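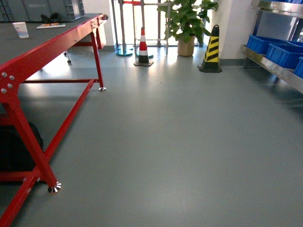
*Zellentisch Walari, Gestell rot, auf Stellfüßen*

**Untergestell Walari für Roboterzelle, Aufbau und Pflege**

Gestell rot lackiert, Platte dunkelgrau, Querstrebe und lange Diagonale. Beinplatte mit vier Schrauben. Passt zu Armen der Reihe Vasseur bis 30 kg Eigengewicht. Lieferung zerlegt, Art.-Nr. 263.

**Aufstellen**

- erst grob an Position, Stellfüße ganz rein
- Schrauben Beinplatte handfest, dann ausrichten, dann über Kreuz anziehen
- Wasserwaage längs und quer, Kontermutter nicht vergesen
- Diagonale zum Schluss, ohne Spannung einsetzen
- Tisch nie schieben, immer anheben. Stellfüße verbiegen sonst

Vor der Armmontage Platte komplett abräumen. Taschen unter dem Tisch auch weg, Kabelweg läuft da lang. Kegel und Geländer bleiben stehen bis Referenzfahrt durch ist.

**Wartung**

Alle 18 Wochen Schrauben nachziehen, nach jedem Umzug sofort. Wenn der Arm beim Bremsen nachschwingt: zuerst Stellfüße prüfen, erst danach Parameter anfassen. Grundplatte neu eingemessen? Nullpunkt in Stunda neu setzen, alte Werte löschen.

**Ersatzteile (Preritgate)**

- Stellfuß verchromt, einzeln
- Schraubensatz Beinplatte
- Diagonale rot, mit Schrauben
- Lackstift rot

Lieferzeit 11 Werktage, Diagonale z. Zt. länger, wieder ab Juni. Bei Bestellung bitte Baujahr angeben, steht innen am Bein auf dem Typenschlid.

Stand 17.2.25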